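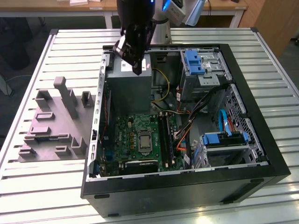 Stallstead questions "refurbished" labels on second-hand desktop PCs

Repair workshop publishes its own bench checklist and asks sellers to say what they have opened, tested and replaced

Apr 5, 2023

Stallstead, the independent computer repair workshop, has today published the checklist it uses when stripping down desktop towers, and has called on sellers of used machines to stop using the word "refurbished" unless they can say what work was done.

The workshop says the word has come to mean very little. A tower that has had its outside wiped and a fresh copy of the operating system put on it is often sold under the same label, and at much the same price, as one that has been taken apart and tested piece by piece. Buyers have no easy way of telling them apart, and a warranty card in the box does not settle the matter.

"I have read a lot of listings that promise a full inspection," said Gintarė Dzene, who runs the bench at Stallstead. "I would like to know what was inspected. If the side panel never came off, say so, and price it like that. I have no quarrel with a cheap old computer sold as a cheap old computer."

The checklist runs to six stages and covers ordinary tower cases of the sort found in offices and spare rooms. It starts with the case laid flat and the side panel off, so that the motherboard faces upwards and the cables can be followed by eye. The power supply is dealt with early, and its label is read and written down before anything else is unplugged. Stallstead asks that the details be passed on to the buyer along with the machine.

The second stage is the one the workshop expects sellers to argue with. It calls for the processor cooler to be removed, the old paste cleaned away and the top of the processor looked at before new paste goes on. Many resellers skip this when a machine starts up normally. Stallstead takes the view that starting up normally proves very little about how a machine will behave after an afternoon's work in a warm room.

The remaining stages deal with memory slots and their latches, the expansion slots at the rear, storage drives, and a final run with the panel back on. The last of these is to be done with the case closed, as the buyer will use it. Tests run on an open case tell the buyer how the computer performs on somebody else's bench.

Stallstead is also doubtful about cleaning sprays and "performance service" packages sold alongside used computers. The checklist recommends neither. It suggests a soft brush, patience and a decent light, and advises buyers to ask for a photograph of the inside before paying. A seller who has had the machine open should be able to supply one.

Hüsnü Aydoğan, who buys used desktops for the training rooms at Cumeo, has been working from a draft of the checklist since December. He is not wholly convinced by it.

"It is slow," he said. "Anyone who says you can do all this and still sell a tower for the price of a takeaway is pulling your leg. I also think the section on cables is too fussy. But I sent back three machines in the first month that I would have put straight on a desk before, and I can't pretend that didn't save us some bother."

Stallstead accepts the point about cost. It has no plans to certify other firms, issue stickers or charge for use of the document, and says a badge scheme would soon have the same trouble as the word it is complaining about. Sellers may copy the checklist, cross out the stages they do not carry out, and put the marked copy in the box.

"A list with half the lines crossed out is more use to me than a gold seal," said Dzene. "At least I know where to start looking."

The workshop makes no claim that a machine which passes every stage will last for any given length of time. Parts that test well can still fail, and the document says so on its first page. Nor does it promise that a second-hand tower is the right choice for everyone. People who need quiet running or low power use are told to compare running costs before they buy, and to be wary of savings figures that do not show how they were worked out.

Stallstead will take comments from repairers and buyers before a revised version is issued. Criticism of the processor stage is especially welcome, provided it comes with test results.

The checklist is available free of charge from the Stallstead counter in printed form, or by email on request. Printed copies run to four pages, with space for notes on each machine.

About Stallstead

Stallstead repairs and resells desktop computers for homes, small offices and training centres. It sells its own machines as "used", with a written record of the work carried out on each.

Press contact

Nazmiye Tokgöz, Stallstead press desk
Interviews and bench visits by arrangement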